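Home Posts Notes on rules About me Contact

Our bathroom rules, version four

14 Mar 2021, by Elmarie Jacobs

I promised Réjean that I will write down the rules we use for household tasks in simulation, and it took me much longer than I wanted. We had them in a chat, in two notebooks and in the head of Clifford Nguyen, and Clifford is now working in Feltthorpe three days of the week, so the head is not always available.

First some context for the readers who come for my older posts about industrial cells. In that world I could open a standard, find the clause, and argue with a colleague about one word of it. For a robot that must work in a home the situation is thinner. There are standards for personal care robots and they are useful, but they speak about hazards to people. They don't tell you when a test episode with a faucet should be counted as a success. For this every team writes its own rules, and most teams don't publish them. I think they should, even when the rules are a little embarrassing like ours.

We started with kitchens. The bathroom came later, after Promura asked us for tasks in narrow rooms, and it broke many of our habits. In a kitchen the robot has usually a long counter and can choose where to stand. In a bathroom there is one good place to stand, maybe, and both arms want it.

So, the rules as they are today.

The start pose. Both grippers are open and empty at the first step, and both are in front of the body. We had a version where the grippers could start closed, and the logs were hard to compare, because some policies spent the first seconds only opening the fingers.

The target is named before the run. The operator or the script writes "faucet" or "basin" or "toilet" in the task line, and after this it can't be changed. Marlene Lachance insisted on this one. In July we found 40 episodes in which the label was written afterwards, by somebody who looked at what the robot touched and gave it the most flattering name. We threw out all of them.
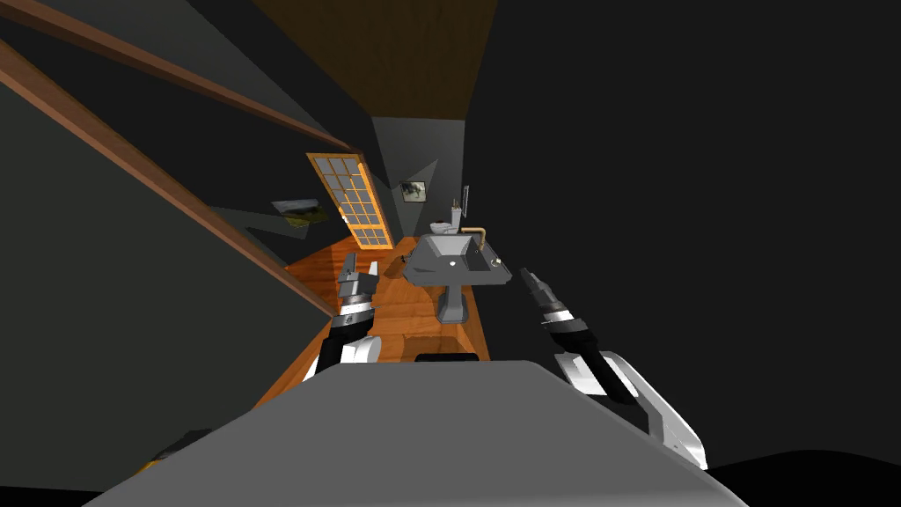 Simulated bathroom, both grippers open, the pedestal sink between them.

The camera stays as it is. If the view is tilted, it is tilted for the policy also, and the reviewer must judge from the same view. We don't rotate the pictures for the report. I was against this rule at first — my neck was against it too — but a straightened picture makes the reviewer too generous about what the robot could know.

Small objects on the floor are part of the room. If there is something dark lying on the planks near the sink, it stays there for the whole batch, and a collision of the base with it is written in the log like any other collision. Before, people removed such things between runs and the results became better by themselves.

Contact with porcelain. For the sink and the toilet we use a force limit, and over the limit the episode is failed even if the task was finished. A real pedestal sink doesn't forgive much. The limit was discussed for two weeks and I am still not satisfied with it, so I don't print the value here. When we have measured on the real sink in Flendamville I will write it.

One arm waits. If the task needs only one gripper, the other must keep its pose inside a small tolerance. Dulce Zavala wrote the check for this. In the last batch of 275 episodes it found a lot of elbows going for a walk toward the wall.

Who reviews? Always a person who did not run the batch. When two reviewers disagree, the episode is marked "open" and it doesn't enter in the success rate. We tried to vote with a third person, but the third person just agreed with whoever was sitting closer.

What I still miss is a rule for the light. Our bathrooms have very dark walls in some scenes, and a reviewer can't always see where the wall starts. Clifford wants a minimum brightness. Marlene says that real bathrooms are dark at night and the robot must live with it. I agree with both of them, depending on the day.

If your team has written rules for this type of room, please send them to me, also if they are only half a page.

Recent posts
Reading a safety standard with a pencil
Why we stopped using the word "autonomous" in reports
Kitchen rules, version 2
Notes from a visit to Feltthorpe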